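Popular Music and Locality
Handout 6: Heavy music and the small venue circuit

This handout goes with the second half of the unit. Read it before the seminar and bring your notes on Handout 5, as we will be comparing the two circuits.

Background

Orneck had one regular venue for heavy music, the Drena, with a legal capacity of 200. Most bands who played there were on short tours and slept in the next town. Local bands opened the night and were usually paid in a share of the door after the hire fee had been met.

The listings we are using run from July to the end of the following spring and cover 54 shows. In 51 of them at least one local band was on the bill. The other 3 were package tours, where the agent supplied every act and the venue had no say in the running order.
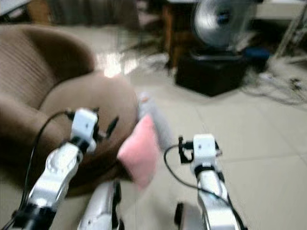

Package tours matter for our purposes because they changed who earned money on the night. A local opener brought friends, and the friends bought drinks. When the opener went, the bar takings fell even if the room was full. Keep this in mind when you read the interview with the band Wurnamo, who complain about the agent but were themselves booked on a package a year later.

Terms to know

Buy-on: a fee paid by a support band for a place on a tour.
Guarantee: the fixed sum a band gets whatever the door takes.
Backline: amplifiers and drums shared between the bands on a bill.
Load-in: the time when equipment may be brought into the building.

Reading

Jurić, chapters 2 and 4. Chapter 3 is on recording and can be left until next term.

For the seminar

Choose one show from the listings and work out who carried the risk if it sold badly. Half a page is enough. Hand it in on paper at the start.

Handout revised Nov 1, 2020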